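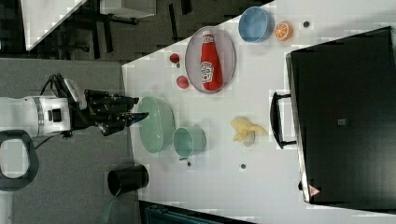

Cor Segers wrote to me after the first version of this guide went out and said the paired-start section was the one he kept rereading, and that he still managed to compare two policies on two different tables without noticing. Fair enough! I've rewritten it from the top, and I've put the table work ahead of the software, which is the order you'll be doing it in anyway.

4. Paired starts

4.1 What you're setting up

A paired start means both policies get the same table. You lay out the objects, save the layout, run the first policy, put everything back the way it was, and run the second. Drirkley keeps the two runs together under one layout number and only ever compares them with each other. If you've been running one policy all morning and the other all afternoon, you'll be surprised how much of your old "improvement" was just friendlier tables.

My own numbers, so you know what I'm basing this on: 618 runs, Eltham against Starnine, all on the tabletop in the Prins room. I threw out 11 layouts where I couldn't get the objects back to where they'd been. The rest are in the results folder with my notes, typos and all.

4.2 Before you start

You need Drirkley installed (section 2), the overhead view working (section 3), and both policies loading without complaints. Try loading them one right after the other. Eltham likes to hang on to memory, and you want to find that out now.

Caution: Know where your stop button is and keep a hand free for it whenever the arm is live. Don't reach onto the table between runs until the status line says PARKED. "Idle" is a different state and the arm can still move in it.

4.3 Laying out the table

1. Park the arm and wait for PARKED.

2. Put down the big things first. Bowls, plates and cases decide where there's room for anything else.

3. Add the small things. Use a mix of easy and awkward: a ketchup bottle on its side on a plate is a nice one, and so is half an orange tucked right up against a bowl. Both make the policy think about what's next to the object as well as the object.

4. Leave whatever normally lives on the table where it is. I used to clear everything off for a tidy view, and my success rates looked lovely, and then they fell over the minute somebody else used the table.

5. Check that the arm can get to every object named in your task. If it can't, move the object now. Once a layout is saved you shouldn't touch it.

6. Press L to save the layout. Drirkley stores the overhead view and gives you a number. Write the number down on paper too — I've been glad of it more than once.

Note: Please don't lay out tables with one policy in mind. Ieva Juška caught me doing this in February. I'd been turning handles and caps toward the side Starnine prefers and had no idea I was doing it. She laid out the next batch herself and the gap between the two policies shrank by half.

4.4 Running the pair

1. Press P to start a pair. Drirkley picks which policy goes first and hides the name from you. Leave it hidden.

2. Type the task the way you'd say it out loud, and keep it short. The same text is used for both runs.

3. Let the run go until it finishes or times out. Don't stop it early just for looking hopeless; some of mine looked hopeless for ages and then got there. Stopping for safety is always fine, and you mark that run S.

4. Score it: 2 for done, 1 for partly done, 0 for anything else. Score before you reset.

5. Park the arm, then press O. The saved layout comes up as a ghost over the live view. Slide each object until it sits on its ghost.

6. Press P again for the second policy, and score that one the same way.

Note: Round fruit is a pain to reset. Get the cut face or the stem lined up first and worry about position afterward. For anything that bends or has loose flaps, match the biggest part and accept that the rest will be a little off.

Caution: If a run ends with something still in the gripper, use Release from the menu and let it go onto a soft cloth. Don't pull the object out by hand.

4.5 How many pairs?

I get asked this more than anything else. With 53 layouts I could tell Eltham and Starnine apart on simple pick-and-place, but stacking was still a coin toss. If your two policies are close, plan for some 400 runs and spread them over several people's layouts. More people laying out tables helped me more than more runs by the same person.

Drirkley prints a running interval after every pair. Try to pick your stopping point before you begin and stick to it, even when the interval is looking gorgeous and lunch is ready.

4.6 If the ghost won't line up

Everything shifted the same way: the overhead view has been bumped. Go back to section 3.4 and redo the alignment, then throw out the open pair.

One object off, the rest fine: check whether it's been turned end for end. I do this with bottles constantly.

No ghost at all: you pressed O before the arm was parked. Wait for PARKED and press it again.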